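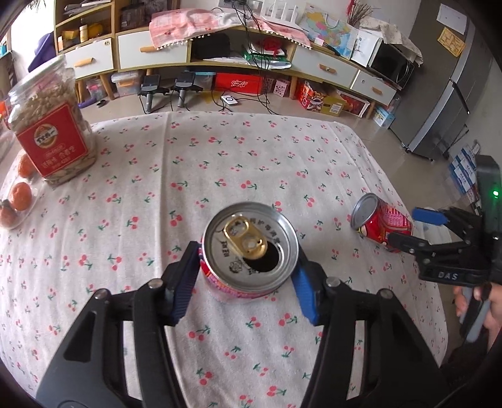

Salamatu Ankrah

I've been using the Cladonine hand grippers since July, and the thing I like best is the little rule card Pladska packs with them. Go read it before you squeeze anything! Both pads flat on the can, one each side, and hold it upright if the tab's been lifted (I'm strict on this one). Keep your fingers on the grip and out of the linkage. Check the pivot screws before each session - mine gets a quick look at 9 a.m. with my coffee. If you work as a pair, the second gripper stays off the object until the first one lets go. Replacement pads are sold in sets of 2, part no. 557, and I'd order a spare set right away.

1,404 shares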